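Editor's Diary

Sep 1, 2022

The press resumed its regular hours this morning after the summer closure. The first matter on the desk was the second edition of Akinyi Massawe's study of Saint Brigid of Kildare and her cows, which the press first issued in a small printing and which has been out of stock since April. The author has supplied a new preface, a longer chapter on the perpetual fire, and corrections to the notes. The revised text was received complete and has been entered in the list for the winter season.

The new chapter was read in full before noon. Dr. Massawe argues that the fire at Kildare should be read together with the milk stories, and that both belong to a single picture of the mother who feeds and warms without being used up. The argument is stronger than in the first edition, where the two subjects were treated in separate parts of the book. It leans on Jung's essay on the mother archetype, which is now quoted directly and at greater length. Two of the quotations lack page references. A query has been sent.

Some reservation must be recorded concerning the section on dreams. The author presents 7 dreams from her own practice, all with written consent, and sets them beside episodes from the medieval Lives. The method is sound and readers of the first edition wrote warmly of it. The last dream, however, is given more weight than it can bear. A woman dreams of a white cow standing in a flooded kitchen, and the commentary passes within a single page from the kitchen to the healing of the Western soul. It has been suggested to the author that she stay longer in the kitchen.

Further business of the day

Ostrowski, the printers, have returned an estimate for 900 copies in paperback, sewn. The price of paper has risen again, and the figure is higher than the one given in spring. It was accepted, subject to a sample of the cream stock. The question of a hardcover issue for libraries was put off.

The cover remains unsettled. The first edition carried a plain gray cover with a woven cross, and several booksellers have asked that it be kept. The author would prefer flowers, on the grounds that the Lives speak of the meadow as often as the church. The undersigned has no objection to flowers, provided that they do not crowd the title.

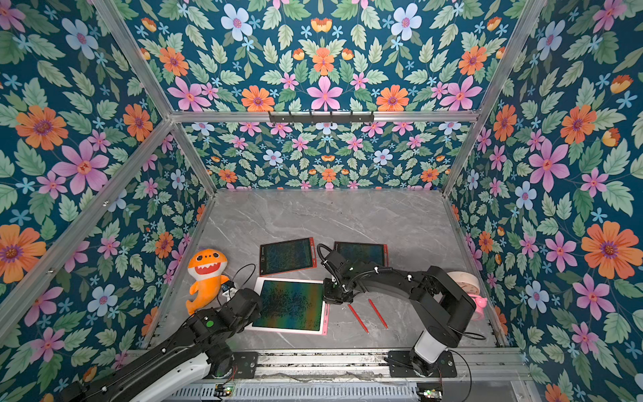 Correspondence

A letter was received from the Driston reading circle, which has been working through the first edition since last winter and has now reached the chapter on the spreading cloak. The members ask whether the cloak is to be understood as an image of the Self or as a piece of plain good bargaining with a king over land. The letter was forwarded to Dr. Massawe with a note that both readings have been defended in print. The circle also reports an error in the index, where "Beltane" is followed by the page numbers for "bells." The error has been marked for correction.

Clesex have asked to carry the book in their autumn catalog and require a description of the contents by the middle of the month. The old description will not serve, as it speaks of the work as a first attempt.

The evening was given to the proofs of the bibliography. The entries for the Latin Lives are in good order. The entries for the psychological literature are less so, and the same volume of the Collected Works appears under two different years. The lecture given at Mandeck, from which the book began, is missing altogether and should be restored, with the title as it was announced at the time.

The author will be in town on the 11th and has agreed to go through the remaining queries in person. The page references, the final dream and the cover are to be settled at that meeting. The proofs of the notes go back to her by tomorrow's mail.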